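Packing for Nisemia, or: the bed is full again

Quick one tonight, the bag is still open and I have to be up before 5.
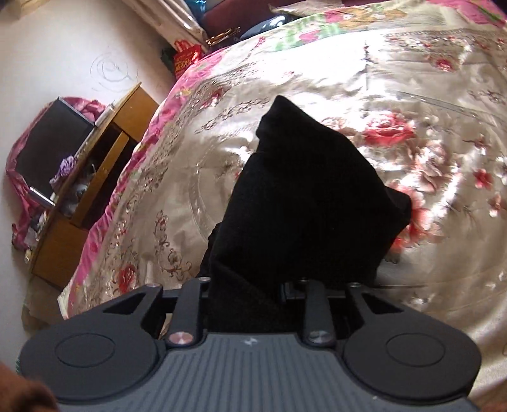

Black thing, one of many. Rose bedspread, as ever.

So I'm packing. Have been packing. Started after lunch with a cup of tea and a good attitude and now it's dark out and the tea is still on the windowsill with a skin on it. Ten days at my aunt's in Nisemia, one bag, and the bus people are strict about the one bag.

My method, if you can call it that, is everything goes on the bed first. All of it. Then I sort, then I roll, then I pack. I can't pack straight out of the drawers, I tried that last July and arrived with four scarves and no pajamas. So - bed. The satin spread stays on becuase I can't be bothered to pull it off and fold it, and it's a terrible surface for this. Lovely to look at, big red-pink roses, brown curly pattern, bright pink border. But slippery! You put a stack of folded shirts down and turn around and the stack has gone for a walk. By the end I was building little walls out of towels.

And black stuff. Why do I own so much black stuff. Black socks, black leggings, the small black drawstring thing I keep chargers in, a black top that folds up to nothing. In a drawer they're all the same object. On the roses at least they show up, I'll give the spread that. But a crumpled black thing is a crumpled black thing until you shake it out, and I shook out a lot of things today. Found the sock I'd written off. Its partner went in the trash in spring, of course.

The sorting

Piles, left to right. Wear on the bus. Wear there. Wear if it's cold. Wear if my cousins insist on a nice dinner. Then the pile that isn't a pile, just the stuff I keep picking up and putting down. Swimsuit (there's no pool). The long gray cardigan (it's July). A book I've been carrying on trips for two years and am on page 91 of. It's coming again. Don't say anything.

I rolled most of it. Folding looks nicer but rolling lets me push socks down the gaps, and the gaps are where the space is. Underwear in a plastic bag, chargers in the drawstring thing, shoes at the bottom heel to toe with a shower cap over each one. That one I got from my mother and it works, use the cheap caps.

The quilt I folded and shoved up at the far end so I'd have room. Pink and green and orange flowers, on top of roses, so yes the whole bed is a garden center. Red bag with the white lettering is up there too and hasn't been dealt with. Same for the dark green bundle. They'll get moved to the chair when I want to sleep and moved back to the bed in the morning, I know how this goes.

What went in

Three pairs of pants, five tops, the black one that folds to nothing, pajamas (!!), two towels since my aunt's towels are the size of a napkin. Rain jacket. Sandals and the walking shoes. Toothbrush goes in last, obviously, I've put a note on the bathroom door.

Presents took up way more room than I planned. Two boxes of the Pillai tea, the good one in the tall box, which doesn't squash at all. A jar of pickle wrapped in a T-shirt wrapped in a bag wrapped in another bag. If that jar goes I lose the T-shirt and probably the trip. My aunt asked for clothespins, plain ones, 40 of them, says the ones in Nisemia snap. Fine. Clothespins fit anywhere, I poured them down the side and they rattle.

The bag itself is the old Hodum, the soft one with two handles and a zipper that catches at the corner. I rubbed a candle along the teeth and it's better. Not good. Better. I did look at a new bag at the Emon store last month and stood there opening and closing it for ages, then went home and bought nothing, and the Hodum has one more trip in it I think. I said that last time as well.

What didn't go in

The cardigan. The swimsuit. The hair dryer, she has one. The second book, the one I might actually have read. A big pouch of creams and so on that got cut down to a small pouch, it took 20 minutes and most of it was me smelling things and deciding if they'd gone off. Two had.

I also took out the iron-on patches I'd been meaning to give to my cousin's kid, because I can't find the sheet that says how hot the iron should be. Next time.

Things I always forget, so I'm writing them here and will read this on my phone at the door: nail clippers. Earplugs. The long charger cord, not the short one. A pen. Something to eat on the bus that isn't bananas, they don't survive. House keys, which sounds stupid, but I once locked up with the spare and left my own set on the kitchen table the whole trip, and then spent the ride home going through every pocket.

Still to do: water the plants, take out the trash, empty the fridge of the half lemon and the rice. Pull the plug on the kettle. Find the other sandal strap thing, the little buckle bit, I had it in my hand an hour ago and it's somewhere on this bed. Probably slid down by the wall.

Somebody asked in the comments last time if I make a list. I make a list every time. I make it after, like this, when the bag's nearly shut and I'm too tired to check it properly. Works okay. Ish.

Won't post much while I'm away, the signal out there is one bar if you stand by the gate. I'll try and get some pictures of the market and the hill road, and I owe you the lime rice recipe, I haven't forgoten.

Right, buckle. Then bed, once I can find the bed.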